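Teaching at Sketbridge: your questions

Do I need to know how to code?

Not at all! If you can pick a banana out of a basket, you can teach. You move the two hand controllers, the grippers follow, and the system records the whole thing as one demonstration.

How many demonstrations does a task take?

It depends on the task. Our produce task, Deta, has 2760 so far and we're still adding to it – fruit comes in so many shapes that every new one is worth having.
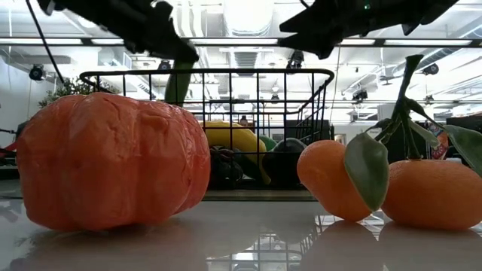 Both grippers over the produce basket, with the pumpkin and mandarins out on the table.

What if I drop something or miss the grab?

Keep going! A miss followed by a second try is really useful to us. Only press the red pedal if you want to throw the whole run away.

How long is a session?

Each run is capped at 600 seconds, and most people do 17 runs before they swap out. Take breaks whenever you like.

Can I guide the arms by hand instead?

Yes, on the Brultska station. It's slower, but lovely for learning how the joints move. Ask for it when you book.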